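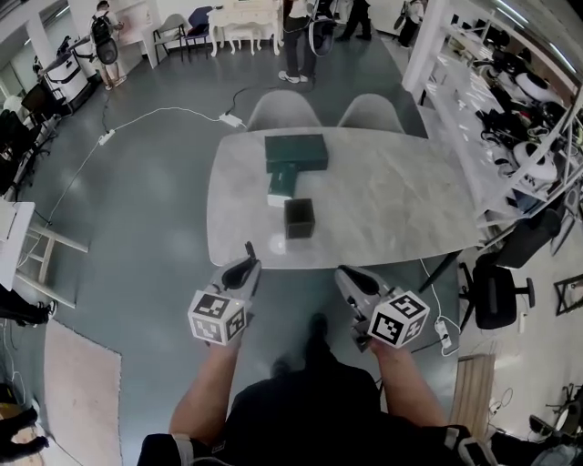

Tuesday group at the marble-patterned table, two boxes and the little black cup

From: Irfan Sandhu
To: Vondside robotics club list
Date: 27 April 2021
Subject: Re: [vondside] What are we entering in September?

Hello all,

Answering Worku's message bit by bit because there's a lot in it, and I'm far too excited about this to wait for the next meeting!

> I've read the rules for the Welteck student challenge twice and I
> still can't decide whether we're ready for the table round. The
> driving round we could do in our sleep. The table round wants a
> robot that has learned from people doing the job by hand, and the
> last I heard we had 57 usable goes at it.

We're way past 57 now. I went through the club drive last night and after throwing out the duff ones we have 1262, nearly all of them recorded by people who had never picked up a gripper before Easter. I think that's brilliant. The first-years in particular have got very smooth with both hands, and you can tell from the tracks: far fewer of those little stop-start wobbles when they close on something small.

The cup is still the hard one. It's small and it's black, and our code for finding it gets it muddled with the finger pads whenever a gripper comes in close. Boxes are much easier, even when one is tucked partly under another, which I honestly thought would be the thing to sink us. If anybody fancies a proper puzzle over the holidays, the cup is yours.

> Also, are the marker cubes worth the bother? Every team that wrote
> up last year's contest complained about theirs.

Yes, yes, yes. I read those write-ups too and most of the moaning was about markers stuck on crooked or printed on shiny paper. Please check yours before you start. If a corner has lifted, swap it, and don't press it back down with your thumb and hope (I've done this, it cost me a whole afternoon).
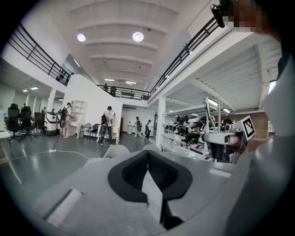 The other thing I'd ask is that everyone keeps going at their natural speed. A few of you have been moving as if the table were made of glass, and the robot will copy that faithfully and run out of time. Pick the thing up the way you'd pick it up at home. If you fumble, carry on and finish the go, then put an F in the notes column. Fumbles with a good recovery are some of the most useful ones we've got.

> Last question, who is writing the paper? Nisemitz was in our half of
> the draw last time and their write-up ran to 18 pages.

Ours won't! The limit has come down this year and I'm glad. I'll do the method part and the bit about the cup. I need two people for the rest, one to make the plots and one who can write a decent paragraph about what went wrong. Nisemitz got a lot of their marks for exactly that section and it was a really good read, so have a look at it before you put your name down.

So my vote is that we enter both rounds. We've got roughly four months of working time, and the table round is what people will remember about us.

Please reply to the list and not just to me, so Worku can see the yeses piling up.

Irfan

PS. Charge your backpacks the night before, please. All of them, spares too.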